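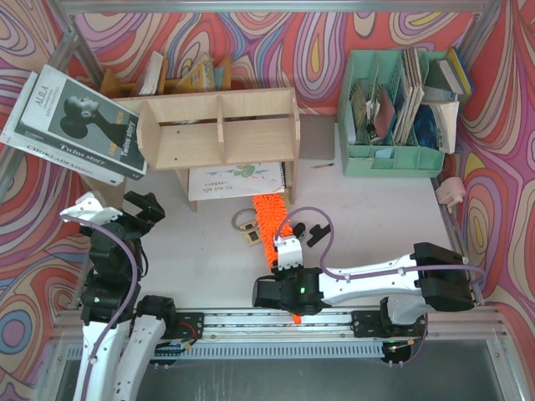 Two arms on one rail, with the duster held at the right-hand gripper.

Workshop tips: comparing grippers on soft household tools
Girgate workshop notes, July 2, 2022

Use the same object for every finger set. We compared the Raka fingers with the Hakik pair using one chenille duster, 184 closes on each. Record the grip force at the controller, and log a slip whenever the tool turns more than 8 degrees.

Set the closing speed low for the first run. Raise it only when the log is clean.

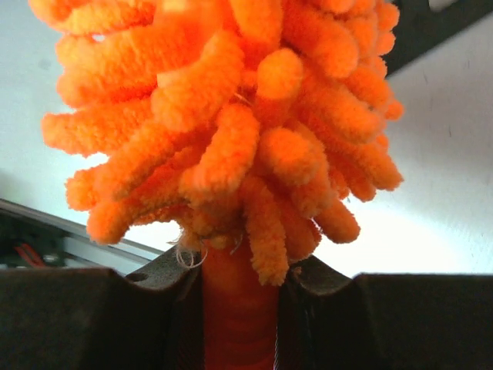
Grip force on a soft tool should be set at the handle. Fibre compresses unevenly and the reading drifts from one close to the next. With a jaw on either side of the handle, as on the orange duster, the strands stay above the fingers and the reading settles sooner. Check that no strand has dropped between the jaw and the handle before you zero the sensor. Sem Van der Linden zeroes at 200 counts on the Vermeulen controller; we kept that value for both sets.

Before swapping fingers:
1. Open the jaws fully and wipe the contact faces with a dry cloth. Pick off lint with tweezers.
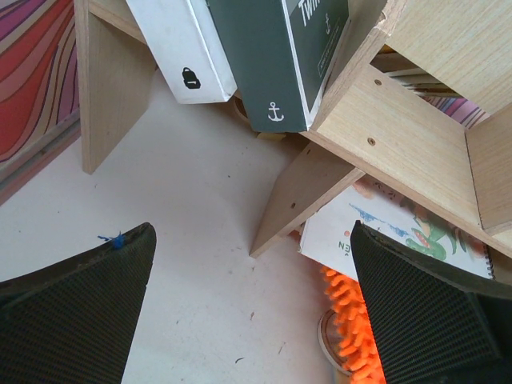 2. Loosen both finger screws by the same amount, then slide the fingers off together.
3. Fit the new pair and repeat the camera check. The tips must show at the same height on both sides.

Save the camera exposure with the finger profile. Dark fingers and a pale worktop need different settings from the December trials, which used grey fingers.
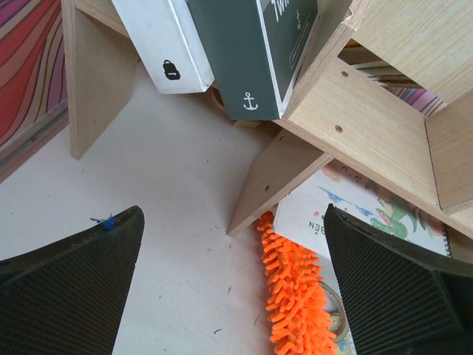
Can I keep the same force setting after changing fingers?
Only as a starting value. The Hakik pair needed 51 counts more than the Raka to hold the same handle, so run a short slip test first and save the result under a new profile name.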